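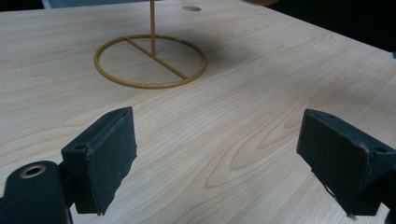
Home | Grippers | Spares | Service | Cart

Trakska finger pad set, hand-held gripper
Posted 9th March by Oda Aasen

Replacement pads for the Trakska two-finger hand tool. Dark gray, matte, sold in pairs. Bolts supplied, bracket not. In stock, 16 sets left at the Werach counter, more coming.

When to swap: chipped edges are fine for a while. Scuffs on the inside face, fine too. Change when thin stuff starts to slip, wire or rod mostly, or when the two faces dont meet flat any more. Always both pads, never one.

Fitting, 15 minutes if the screws aren't seized:
- tool off, fingers fully open
- back out the old screws, bin them
- wipe the seat, no solvent on the bushing
- new pad on, screws finger tight, close the fingers so the faces line up, then nip up
- open and close 2 or three times, check again

Loose threads or strands hanging off a pad, trim them before use. Don't pull.

Test on something thin that stands up by itself, on a plain tabletop. Géza uses a wire stand and picks by the rod. If it leans as you close, one pad is sitting proud, redo it.

Part no. 760. Older Harasym fingers take a differnt hole spacing, ask before ordering. Returns unopened only.

Contact Werach parts desk | © Werach | Back to top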